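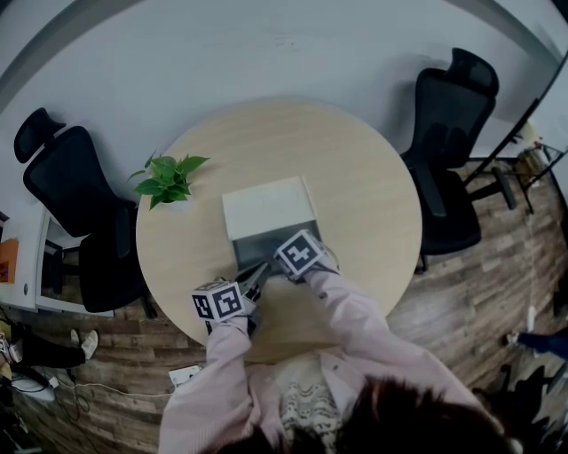
Round table, white box with the gray tray, plant at the upper left.

Clotorero Tabletop: boxes, drawers and small storage on a round table

Version 2
Last change: April 19, 2021
Maintained by Hanne Rissanen. Labels checked by Eifion Lougher.

What is in this collection

Clotorero Tabletop is a collection of short recordings of everyday storage objects being handled on a table. The objects are small: boxes with trays, boxes with lids, pencil cases, tins. Each recording shows one person and one main object. The person opens it, closes it, turns it, or puts something in it, and then the recording ends.

We made the collection because we wanted material about the small storage that people keep on a desk. Kitchens are already well covered by other people's work, and we did not want to make one more kitchen. A desk box is a modest thing, but it has many ways to open, and the words for these ways are not so clear as one would expect. A large part of this file is therefore about words.

Folder structure

The collection is divided by room. There are 3 rooms.

noko/ is the room with the round table
drarwood/ is the room with the long bench
laing/ is the small room with the folding table

Inside each room there is one folder for each object, and inside each object folder there is one folder for each session. A session folder contains the recording, a text file named notes.txt, and a label file named labels.csv. If notes.txt is empty, it means the person had nothing to add. Please do not treat this as missing data.

The room names are only names. Noko was the name on the door when we came, and we kept it.

The Noko room

Most users will begin with Noko, so I describe it with more detail than the other two.

The table is round, of light wood with a fine grain. The surface is pale, and this matters for the white objects: the contrast between a white box and the table is low, and the edge of the box can be difficult to find when the light is flat. If your work depends on edges, please look at some sessions with the white box before you decide on any threshold.

The floor is wood-grain planks in different tans and browns. The wall is white with a gray baseboard. There are black mesh office chairs with headrests at the table. The chairs have wheels, and they do not stay in one place from session to session. Do not use them as a fixed reference point. The table itself was not moved during the whole period.

On one side there is a black-framed glass panel, and some shelf items can be seen behind it. We have not labeled anything behind the glass. On the other side there is a white piece of furniture which I call "cabinet" in the labels and Eifion calls "desk". After some discussion we write "cabinet" everywhere, also in the old sessions.

The plant

The green potted plant with the heart-shaped leaves is labeled as "plant" and its position is given as one of four values: left, right, far, none. The pot is often hidden under the leaves when one looks from above, so we do not label the pot separately. In version 1 there was a label "pot" and it was used in a confusing way, sometimes for the plant, sometimes for the container only. It is removed.

The plant grew. Between the first sessions in December and the last ones it became wider, and people who compare the sessions by size should know it. It was turned toward the window from time to time by whoever was watering it.

The objects

Each object has a short code and a plain name. The plain name is for people, the code is for scripts.

B01, white box with gray tray. Rectangular. The most used object in Noko.
B02, lidded box, cardboard. The lid comes off completely.
B03, tin with hinged lid. The hinge is stiff.
B04, pencil case with zipper.
B05, stacking tray, two levels. Only in drarwood/.
B06, card box with a magnet closing. Only in laing/.

The file objects.txt has the outside measures of all the objects, in millimeters. We measured with a ruler and not with a caliper, so please do not expect more precision than one millimeter. For B04 the measures are of the case when it is closed and lying flat.

About B01

The white box causes the most questions, so it has its own section.

The front part is gray and the rest is white. In labels.csv the gray part is always "tray". In the first months we had "drawer", "panel", "front" and "tray" all for the same part, depending on who did the labeling that day. Now it is one word.

The tray has three states:

closed: the gray part is fully in
part: the gray part is somewhere between
open: the gray part is out as far as it goes

The state "part" is wide. It includes a tray which is open by a few millimeters and a tray which is nearly all the way out. We tried to divide it into smaller steps, but our two labelers did not agree often enough and we went back to one value. When a labeler could not decide between "closed" and "part", the rule is to write "part" and put a question mark in the column named sure.

The direction of the tray is given from the view of the seated or standing person: toward, away, left, right. It is not given from the view of the recording. This was a mistake in version 1, and every direction in the B01 sessions was checked again for version 2.

Labels

labels.csv has one line for each change of state. The columns are:

time: seconds from the start of the recording
object: the code
part: tray, lid, zipper or body
state: closed, part, open
direction: toward, away, left, right, or empty
hand: left, right, both, or empty
sure: empty, or a question mark

"Hand" means which side of the person does the main movement. When one side holds the object and the other side pulls, we write the side that pulls. When both only touch and nothing moves, there is no line at all, because there is no change of state.

The left and right are the person's own left and right.

Clothing

We did not ask people to wear anything special. You will see sleeves of many colors, and long sleeves more often than short, as the rooms were cool. Loose sleeves can cover a part of the object. We did not remove these sessions. In a normal day at a desk the sleeve also covers things.

Hair can also come into the lower part of the view when a person leans over the table. It is not labeled.

How many sessions

There are 70 sessions in noko/. The other two rooms are smaller and we still sort them, so I prefer to give no number until it is final. The file index.txt is made by a script and always has the correct list for the copy that you have.

Please do not count the folders to find the number of sessions. Some folders have the ending _b, and those are second parts of a session that was interrupted, usually by the telephone.

Known problems

The light in Noko changes with the weather. There is no session with the curtains closed.

B03 has a scratch on the lid which is not there in the earliest sessions. It is the same tin.

In laing/ the folding table is not completely level, and round objects roll slowly toward one side. If you see a pencil move alone, this is the reason.

Some notes.txt files are written in Finnish or Welsh. We translated those that say something about the object. The others are mostly about lunch.

The orange sheet or folder which is visible on the cabinet in some Noko sessions is not part of the collection and has no label.

Changes from version 1

The label "pot" is removed.
The labels "drawer", "panel" and "front" are joined into "tray".
All directions for B01 are now from the person's view.
The column sure is new.
"Desk" is changed to "cabinet" in Noko.
Two sessions in drarwood/ had their label files exchanged. They are now in the right places.

If you use version 1 for some work which is already half done, it is possible to continue with it, but please do not mix the two versions in one table. The directions will be wrong in a way that is hard to notice.

Use

You can use the recordings and the labels for study, teaching and testing. If you publish something, please write the name of the collection and the version. Please do not try to find out who the persons are, and do not put single pictures of them on a poster or a slide without asking us before.

Corrections

Corrections are welcome, also small ones. Send the session name, the time in seconds and the label you think is right. Eifion looks at the Noko room and I look at the other two. It can take us some weeks to answer when there is teaching. If you disagree with a word more than with a label, please write also then, but read the section about B01 first.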